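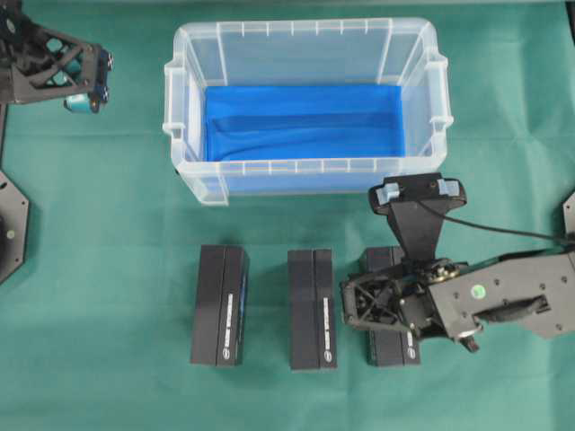 Clear storage box with a blue cloth in the bottom, on a green tablecloth.

Filed under: Home & Closet > Seasonal Storage

How to Put Away Winter Sweaters So They Come Out Nice in the Fall

Every June I tell myself I'm going to do the sweaters on the first warm weekend, and every June they stay piled on the chair in the bedroom until I'm tired of looking at them. If you're in the same spot, pour yourself something cold and set aside an afternoon. It isn't hard work, and once you've done it properly a time or two you'll find you have your own way of going about it.

I learned most of this after losing a gray cardigan to moths when we lived in the upstairs apartment on Grevard Street. It was my favorite, of course (they never seem to go for the one you were planning to give away), and I had put it in the closet in a shopping bag without washing it first. So that's where we'll begin.

Wash everything first

Moths lay their eggs on wool, and the young ones are especially fond of wool that has a little sweat or food or skin oil on it. Even a sweater you only wore to one dinner should be washed or dry cleaned before it goes away for months. Stains you can't see now also have a way of turning yellow by October.

For hand washing, fill the sink with cool water and a small squirt of wool wash. Let the sweater soak for ten minutes or so and press it gently with your hands. Don't rub or wring it. Drain, rinse in more cool water, and then roll the sweater up in a bath towel and lean on the roll to get the water out. Do read the care label before any of this! Some blends will tell you to use the machine on the wool cycle, and I'd go with what the label says.

Dry flat, and be patient

Lay each one on a dry towel, away from the sun, and pat it back into shape. Line up the side seams and bring the cuffs in even. Turn it over the next morning. A thick cable knit can take two full days, and the part that stays damp longest is under the arms and along the bottom ribbing, so feel there before you decide it's done. Anything that goes into a closed box even slightly damp will smell like a basement.

Get the pills off

A fabric comb works well on fine knits and an electric shaver is quicker on heavy ones. Lay the sweater on a table, hold the knit flat with one hand, and work in short strokes in one direction. I do this with the radio on and it's my favorite part of the whole job.

This is also the time for loose buttons and small holes. Mend them now while you have the sweater in front of you, or at least pin a scrap of paper to the spot so you'll remember.

Choosing a box

Plastic boxes keep the bugs out and let you see what's in them, provided the lid fits snugly. Cotton bags let the wool breathe, and a lot of knitters swear by them. I use plastic for everyday sweaters and a zippered cotton bag for the two good ones. Wipe the box out with a damp cloth and let it air with the lid off. Then line the bottom with a clean piece of cotton, such as an old pillowcase, a dish towel or a bit of worn-out sheet. Wash the lining along with the sweaters each year.

Folding and packing

Lay the sweater face down, fold the sleeves straight across the back, and fold the bottom up to the shoulders. Heavy ones go at the bottom and light ones on top. Don't cram them in. I stop at 4 to a box for bulky knits, and if the lid has to be pushed down, I take one out. Never hang them, by the way, or you'll have little hanger bumps in the shoulders all winter.

A sheet of acid-free tissue between layers is nice for anything pale or delicate. Tuck in a cedar block or a small bag of dried lavender if you like the smell. They help a little, but they won't save a dirty sweater, and cedar needs a light sanding each year to freshen it up. Keep the wood from touching the wool directly, as the oil can leave a mark.

Where to keep it

Under the bed or on a closet shelf is best. Attics get too hot and basements too damp. Write what's inside on a strip of masking tape and stick it to the end that faces out. Sometime in the middle of the summer, open each box for an hour, have a look and a sniff, and refold the top sweater.

When the cool weather comes back, take them out a day before you want to wear them and let them rest over the back of a chair with a window open. Most creases will fall out on their own. For stubborn ones, hang a towel over the shower rod, drape the sweater on top of it, and run a hot shower.

Contact | © Garg Home Pages | Back to top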